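Fosness Quilted Mattress Protector, Queen

Price: $558 for the hotel pack of 12. Singles come and go. Item 1439.

Fosness says this protector is silent, cool to sleep on and good for years of washing. We sell it, so take our word with some salt, but we'd agree with the first claim and argue with the other two. It doesn't crackle. It sleeps like any polyester layer, warm in July. The "years" depend on your dryer — ours runs hot, and the elastic on one sample went slack by September. 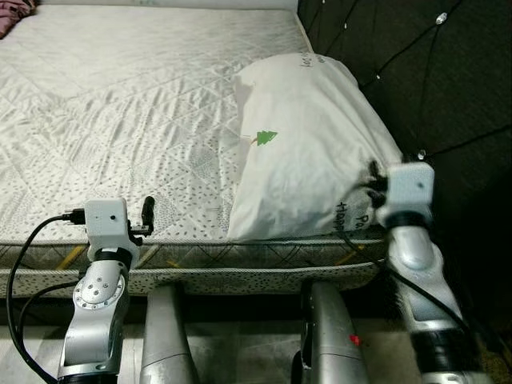

Words: Tariq Minhas
Checked by Priya Lindqvist

Diamond stitching on a bare mattress looks tough and stains as easily as a T-shirt, which is the best case for buying a cover at all. "Waterproof" on the Fosness label means the top panel only. The skirt is plain knit and will let a spilled coffee straight through.

Fits depths up to 12 inches. With a thick topper, get the Dradik instead (item 1279). It costs more and the pockets are deeper.

Wash warm, tumble low, no bleach. Skip the Quintero "refresh spray" sold alongside it. We tried a bottle and smelled lemon for an hour.

Returns: unopened packs only, to the Tudden warehouse.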